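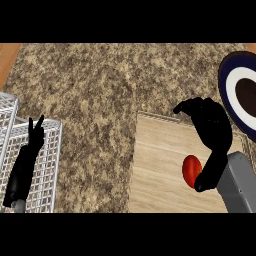

Search tickets Search Enter keyword or ticket no.

Kolmont label printer skipping every second label
Opened by Kerttu Toivonen, Nov 11, 2009
Status: open, then closed, then open again, now closed (sorry!)

OK, so I've read the FAQ and I've read Tín's sticky post and I still can't get this thing to behave, so I'm opening a proper ticket. I run the jam and chutney side of a little market stall and I print my own labels on a Kolmont thermal, the small grey one with the lid that never quite clicks. It's plugged into my old laptop with Turunen label software, whatever version was on the disc. I've got a roll of 500 on there and it's printing one label, spitting out a blank, printing one label, spitting out a blank. I have to have the Christmas chutney done by the first weekend of December and at this rate I'll need two rolls to do one batch.

What I've tried so far:
Turned it off and on. Obviously.
Took the roll out, put it back in. Same.
Took the roll out, put it back in the other way round. Don't do this. It made a horrible noise and I had to fish a label off the roller with tweezers.
Uninstalled Turunen and put it back. It lost my templates, which I'm still cranky about.

Update, same night
Tín Đinh replied (thanks Tín!) and asked what label height I had in the software versus what's on the box. Well. The box says 50 mm. The software said 52. I have no idea who changed it, I live alone. Set it to 50, printed six plum labels in a row, no blanks, did a little dance, closed the ticket.

Update, next morning
Reopened. It was good for 17 labels and then went back to skipping. I also noticed the print was creeping up a bit each time, so by the end "Spiced Plum" had its head chopped off. Hubert Wallner reckons it's the gap sensor. He says there's a tiny eye under the roll that looks for the space between labels, and if it's got glue or dust on it the printer can't tell where one label stops. I didn't know it had an eye. I've had this printer two years and never cleaned anything in it.

Cleaned it with a cotton bud and a bit of isopropyl from the chemist. The bud came out a colour I won't describe. Let it dry while I had a cuppa, then ran the calibration – hold the feed button until the light blinks twice, let go, and it pushes a few labels through on its own. Mine pushed through four, which felt greedy, but Hubert says that's normal.

Printed 30 after that. All good, all straight, heads on.

Update, the weekend
Still going! Did the rest of the plum and all of the green tomato. One skip in the whole lot, and that was where the roll had a join in it, so I'm not counting it.

Hanan Qaisi asked whether I'm on Kolmont rolls or the cheaper Pindix ones. Pindix, and they're working fine now, but I did have to tell the software "gap" instead of "continuous" under media type. It had gone back to continuous when I reinstalled, so check that one if you've reinstalled too.

Closing this again. If anyone knows how to get old Turunen templates back, please shout, I had a lovely one with a border.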